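How to descale a kettle (quick version)

Posted 2018-10-08 by Razia

Doing this between two other jobs so excuse the typing. Our water in Gonddale is hard as nails, kettle furs up in no time. If yours has gone crusty or there's white bits floating in your tea, do this.

You need: white vinegar, or citric acid powder if you can't stand the smell. Cold water. An old washing up brush. 60 minutes, most of it waiting.

1. Unplug the kettle. Empty it. Shake out any loose bits over the sink.

2. Half vinegar, half water, enough to cover the scale. Don't go over the max line, it froths.

3. Plug in, bring to the boil, switch off straight away. Windows open. Then leave it. An hour is fine, overnight if it's really bad.

4. Pour away, slowly. Rinse. Quick go with the brush on the bottom, but not if you've got an exposed element, just swish instead. 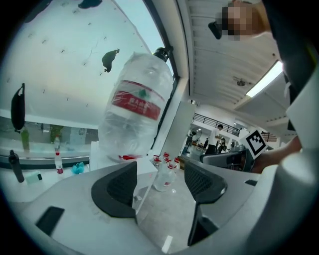
Citric acid people: two tablespoons to a litre, same method, but boil the water first and then add the powder. Other way round and it can foam up out of the spout, ask Iker. You can mix up the leftover powder with cold water and keep it for the taps and shower head. A big clear plastic bottle with a screw cap does the job, but peel the old label off and write CITRIC ACID on it in marker. Keep it well away from the drinks, and from kids.

5. Fill with fresh water, boil, chuck it. Do that twice. Three times if you used vinegar and can still smell it.

6. Spout filter, if there is one. Pulls out on most of them. Soak it in a mug of the same mix for ten minutes, rinse, click back in.

How often? Every 6 weeks here. Soft water areas can probaly get away with twice a year. Empty it at night, don't leave water standing, helps a lot.

Coffee machines are different, check the booklet first. Will do a seperate page on those when I get a minute.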